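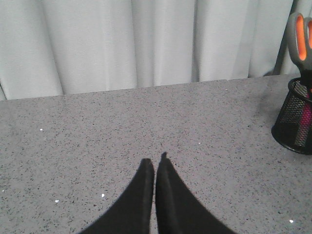
Thursday, before practice.

I've had a few messages asking why I stopped posting about the Troltcombe women's team after the January break. I moved apartments and fell behind on everything. I did keep going to the games, so this is a catch-up.

Troltcombe finished the season in fifth place, one spot above where most of us in section 6 expected. The big change was at point guard. Aoi Hirose came over from Mansilla in the winter and started right away. She isn't a big scorer. What she does is get the ball up the floor before the other team has matched up, and that gave Oriana Cisternas a lot of open looks from the corner that she wasn't getting in the fall.

The game I keep going back to is the home one against Bundden. Attendance was announced at 1209, the best of the year. We were down nine at the half and couldn't get a rebound. Coach Ignacio Villalba went small in the third quarter and pressed full court, and Bundden turned it over on five straight trips. Cisternas tied it with a corner three and Hirose made two free throws to win it. My voice was gone until the weekend.

The Rimis game was the opposite. We led nearly the whole way and then stopped running our offense with four minutes left. I don't have much to say about that one.

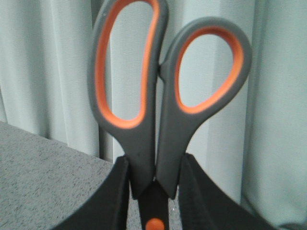
My season ticket renewal came in the mail last week and the price went up again. I'm still going to pay it, mostly for the seats, which are behind the bench and close enough to hear Villalba call the sets. The club also sends a printed schedule with the renewal, and I cut mine down every year to fit inside the kitchen cabinet door. Scissors with the orange lining inside the handles are the kind I like for that, easier on the fingers when the card is thick. The new schedule has both Mansilla games in the first month, so we'll find out early how the team holds up.

On the roster, Hirose is signed for another year. Cisternas hasn't said anything yet. Facundo Núñez is leaving as assistant coach and Orhun Aydoğan is moving up from the youth side to take over the defense. I watched a couple of his under-18 games and they played a lot of zone, so expect to see more of it. Preseason starts in August.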